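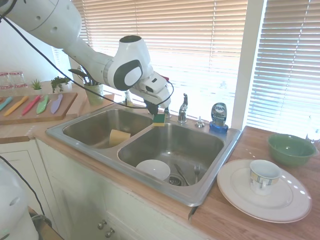
Thursday night, the Kornlow is home

Dishes can wait. I have had my supper, I have made a pot of tea that is really too strong for this time of night, and I want to get this down while my fingertips still hurt, because they do hurt, and I'm pretty pleased about it.

The Kornlow is back from the shop! I picked it up a little after four this afternoon, drove home with the case belted into the passenger seat like a grandchild, and played it straight through until it got dark and I had to get up and find the lamp. For the record, since I always forget these things and then go hunting through old diaries to find them: it's the 12-string, the one I bought in 2000 with the money from selling the Kettunen amp, serial number 289, cedar top, the little crack by the pickguard that was there when I got it. It went in with a lifting bridge and a nut that had been wrong for as long as I've owned it. It came home with the bridge reglued, a new bone nut, and a set of light strings that I would never have picked for myself.

Panya Chuensuk did the work. I had been a little nervous about leaving it with somebody new after all those years of taking everything to the old place in Pesier, but the old place is a phone store now and I had to go someplace. Her shop is called Vestia, over the dry cleaner's, up a flight of stairs that is no joke with a guitar case in each hand (I had brought the mandolin too, in case she had time, and she didn't). When I dropped it off back in March she put it on the bench and didn't say a word for the longest time. She looked down the neck, then she looked inside with a mirror, then she pressed on the top behind the bridge with one finger, and then she asked me whether I kept it tuned all the way up to pitch. I said yes, of course, how else would you keep it. She smiled at me the way my dentist smiles when I tell him I floss.

So now I am to tune it down a whole step and put a capo on the second fret when I want to play with other people. Apparently half the 12-string players in the world do this and I have been going along all this time hauling on that poor top for nothing. I sulked over it for a day or two, I'll admit. I thought it would sound like a different guitar and I had no wish for a different guitar.

Well, it does sound like a different guitar, and I love it. Down there everything gets wide and slow. I played that old waltz of Dad's, the one in G that never had a name, only now it comes out in F of course, and the low notes just kept going under the tune. I had to play it over again to be sure. The top end has lost a bit of its jangle, and on the fast strummy things I miss it. Put the capo on and most of the jangle comes back. I can live with that very happily.

The nut is the bigger change, if I'm going to be fair about it. The pairs used to sit too close on the bass side and too far apart on the treble, so I had to kind of aim at the high ones, and I had worked up a whole way of holding my hand to get around it. Now the spacing is right and my hand keeps going back to the old way and missing. I muffed the B minor every single time. It will come. I told myself twenty minutes of plain chords each morning before I'm allowed to play anything with a tune to it, and we'll see how long that lasts.

She charged me $52 for the nut and quite a bit more than that for the bridge, which I won't write down here in case I ever read it again. It took longer than she had said, but she called me both times to let me know, and when I came to get it she had saved the old nut for me in a little coin envelope. It's plastic. I always thought it was bone! All those years of telling people it was bone.

I called Edem Nyarko as soon as I had it in tune, or close enough, and held the phone up to the sound hole and played him the first part of the waltz. He said it sounded like somebody playing a piano at the bottom of a well, and that he meant it nicely. He wants to come over with the baritone uke and try the two of them together, and he has been after me again about playing the open evening at the library. I said I'd think about it. I said the same thing last year and he knows what it means, but I believe I might really do it this time, if it's two songs and he sits next to me and takes the singing. The waltz and one other. Maybe the train song, if I can get that B minor in hand, only it would be an A minor shape with the capo if I moved it, so perhaps I've been making life hard for myself there too. Try that tomorrow.

Things to remember, while I think of them. Order two more sets of the light strings, because the high G pair always goes first and I've got nothing in the drawer but the old heavy ones. Give the heavy ones to Edem's nephew. Get one of those little humidifiers for the case, the kind with the sponge in it, and keep the case shut when the heat's on, which I was told very firmly. Find the good capo. The one I was using tonight pulls the low strings sharp and I was forever fussing with it. And call Panya about the mandolin, she said to try her after the first of the month and not to bring it up those stairs until she's cleared a spot on the rack.

It's past eleven now and the tea's gone cold. I left the guitar out on the stand where I can see it from the chair, and then I remembered about the case, so I'm going to go put it away and play the waltz one more time first.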